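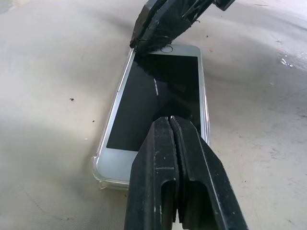
第四讲　透明高分子材料的黄变与黄色指数

黄变指无色或浅色高分子材料对可见光短波端(约400至480 nm)吸收增强，使透射光或反射光偏黄的现象。吸收来自材料中的发色结构，包括共轭双键、羰基共轭体系和醌式结构，浓度很低时也能引起可察觉的色差。吸光度与光程成正比，同一制品厚处的颜色因此比薄处深。图中手机的透明保护壳，边框较厚，左侧及左下角一带略带淡黄，可用来理解光程的影响。单凭外观不能判定这种颜色来自老化还是原料底色，须有初始值作对照。

4.1　黄变的主要途径

(1)光氧化。紫外辐射使主链或杂质基团断键，生成自由基，与氧反应得到过氧化物，再分解为羰基化合物。芳香族聚氨酯中的氨基甲酸酯链段可进一步氧化为醌亚胺结构，黄变明显；脂肪族聚氨酯不含相应芳环，耐光性较好。
(2)热氧化。机理与光氧化相近，引发步骤由热提供能量。加工阶段的过热会留下初始黄色，也会降低后续耐候性。
(3)添加剂变色。受阻酚类抗氧剂的氧化产物本身有色，接触氮氧化物时尤为显著，避光存放亦可发生。仓储期间的“暗黄变”多属此类。
(4)外来物质迁移。油脂、染料和包装材料中的酚类可渗入表层。此类变色常局限于接触部位，断面观察有助于区分。

4.2　黄色指数的计算

由三刺激值X、Y、Z计算：
YI = 100(Cx·X − Cz·Z)/Y
系数Cx、Cz随光源和观察者条件而定，报告中必须注明所用条件。黄变程度以ΔYI = YI(t) − YI(0)表示。YI为正表示偏黄，为负表示偏蓝。加有蓝色调色剂的制品，初始YI可能为负，此时只比较终值会低估实际变化。
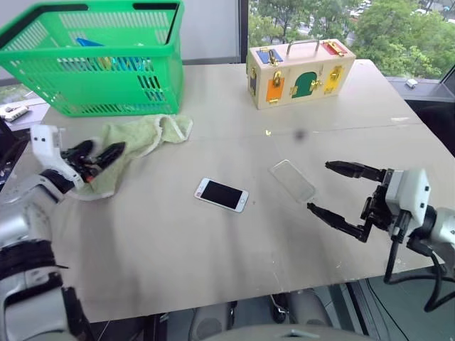
试样厚度应统一。厚度不同的试样，其YI不得直接比较，也不宜按厚度作线性换算，吸收较强时YI与厚度的关系偏离线性。表面划痕和雾度使散射增加，测量前应清洁表面，并另记雾度值。

4.3　加速老化数据的处理

课堂数据取自Nugroho实验室的一组透明片材，老化箱为Bovico台式机，由Jong-dae Ki整理。总照射时间1,000 h，在534 h处中途取样一次。两个时间点只能确定平均速率，不能确定动力学级数，更不能据此外推使用寿命。3月补做的一组延长至3,075 h，后段ΔYI增长变缓，可能原因有两种：表层发色物达到生成与光漂白的平衡；氧的扩散受限，反应集中于表层。两种解释可用切片显微红外区分，后者应呈现陡峭的羰基浓度梯度。

加速试验与自然曝露之间没有通用换算系数。光谱分布、黑板温度和湿度循环任一项不同，机理比例即可能改变。若加速光源含有短于295 nm的成分，可激发地面日光下不发生的反应，所得排序可能与户外结果相反。

4.4　常用稳定措施

紫外吸收剂依靠光程起作用，对薄膜和表层保护有限。受阻胺光稳定剂捕获自由基，与厚度关系较小，但在酸性环境中效力下降。两者常并用。亚磷酸酯类辅助抗氧剂分解氢过氧化物，可改善加工色泽，选用时应考虑其水解稳定性。

习题
1. 某片材初始YI为−0.8，老化后为2.6，求ΔYI，并说明仅报告终值的问题。
2. 某透明件避光存放后均匀发黄，经日光照射后部分褪色。判断最可能的途径，并设计一项验证试验。
3. 说明芳香族与脂肪族聚氨酯耐光性差异的结构原因。

习题2须写出对照组的设置及存放气氛。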